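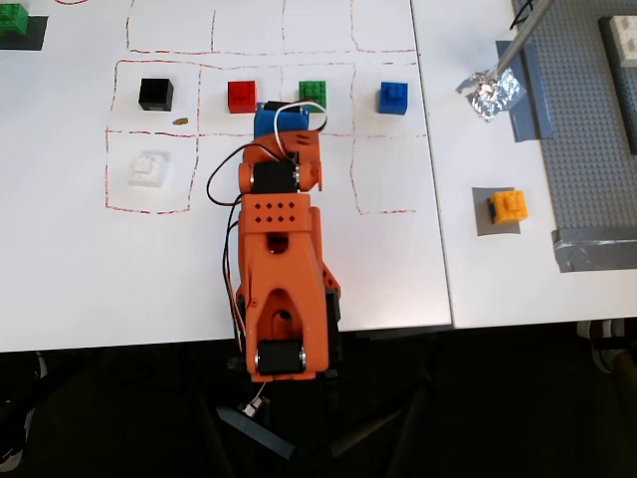 A sorting grid is a set of boxes drawn on a flat surface so that small things can be laid out by color, size or kind. I first met one at my aunt's house, where she used it for buttons, and I've been hooked ever since! You can rule one on paper, cloth or straight onto a tabletop, and dashed lines do the job as well as solid ones (the red dashes on this white table are drawn by hand, and a black, a red, a green and a blue cube line up along one row just fine). Toy bricks are my favorite thing to sort this way, mostly for the bright colors.

Cell size
I like cells a good bit wider than the pieces that go in them. My own paper grid has cells 60 millimeters across, and Tove Ravn, who taught me most of this, swears by bigger ones. Hers are 155 millimeters and she can get a whole handful in each. We've argued over it since February.

Rows and columns
Most people I know give each color its own cell and work left to right. Some keep a row for finished stacks and another for loose pieces, which I tried and kept mixing up. Leave a few cells open for the odd shapes, stepped pieces especially, as they never seem to match anything else.

Other names
My friends say "brick map" or "color board." Farah Lau calls hers a Stillen, after the street she grew up on, and a couple of us have picked that up too.

See also: button trays, bead mats, muffin tins (great for beads!)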